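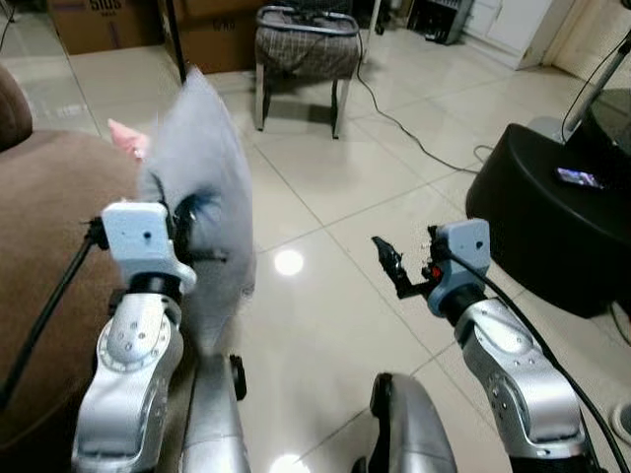

4. Washing cushions, pillows and removable covers

This section covers the Soft Items program on the Flirklow 300 washer. Read section 2 (Installation) and section 3 (First wash) before you use it. The program is meant for filled items and for zip-off sofa covers. It is not meant for rugs, foam blocks or anything with a rubber backing.

4.1 Before you load

1. Find the care label on the item. If the label shows a crossed-out tub, do not machine wash it.
2. Check every seam. Close small gaps with a few stitches. If filling is already coming out, do not wash the item until the seam has been repaired.
3. Close all zippers and turn covers inside out.
4. Take out cushion inserts made of solid foam. Foam holds a great deal of water and can throw the drum out of balance during the spin.
5. Shake or vacuum off pet hair and crumbs. Loose hair collects in the drain filter (see 6.2).

Note: Long-pile and fluffy fabrics should go in a mesh bag. Use a bag large enough for the item to move inside it.

4.2 Loading the drum

1. Load two pillows of similar size where you can. A single pillow tends to sit on one side of the drum. If you have only one, add two or three bath towels of a similar color.
2. Place the items upright, one on each side. Do not fold them.
3. Leave a hand's width of space between the load and the top of the drum opening.
4. Push the door until it clicks.

CAUTION: Do not force a large cushion through the door. The door seal can tear, and a torn seal is not covered by the warranty.

4.3 Detergent

Use liquid detergent only. Powder can stay behind in the filling and leave hard spots. Pour it into the compartment marked II and stay below the lower line. Too much detergent is the usual cause of error F18, described in 4.6.

Do not use fabric softener with down or feather filling.

4.4 Running the program

1. Turn the dial to Soft Items. The display shows 76, the length of the program in minutes.
2. Press Temp to change the temperature. The factory setting is Warm. Choose Cool for wool blends and for colors that may run.
3. Press Spin to choose Low or Medium. High cannot be selected in this program.
4. Press Extra Rinse if anyone in the home has sensitive skin. The time on the display will change.
5. Press Start and hold it until the light stops blinking.

The washer weighs the load first. During this time the drum turns slowly in both directions and no water enters. You can still open the door at this stage by pressing Pause.

4.5 Drying

Remove the items as soon as the program ends. Squeeze them gently over the drum - do not wring them. Pull covers back into shape by hand while they are damp.

If the care label allows tumble drying, use low heat. Stop the dryer now and then and break up any clumps with your fingers. Thick filling can feel dry on the outside and still be wet in the middle. Press the center firmly with a paper towel to check.

Put sofa covers back on when they are very slightly damp. They go over the corners more easily, and most creases pull out.

WARNING: Never tumble dry an item that has been cleaned with solvent or has cooking oil on it. It can catch fire.

4.6 If something goes wrong

F18 - Too many suds. Wait for the washer to finish its own rinse, then run Rinse + Spin without detergent.

F23 - Load out of balance. Press Pause, open the door when the lock releases, and move the items apart. Add a towel if there is only one item.

Water left in the drum - Clean the drain filter as shown in 6.2. If the code comes back, contact Fornent Service and have your model and serial numbers ready. Both are on the plate inside the door.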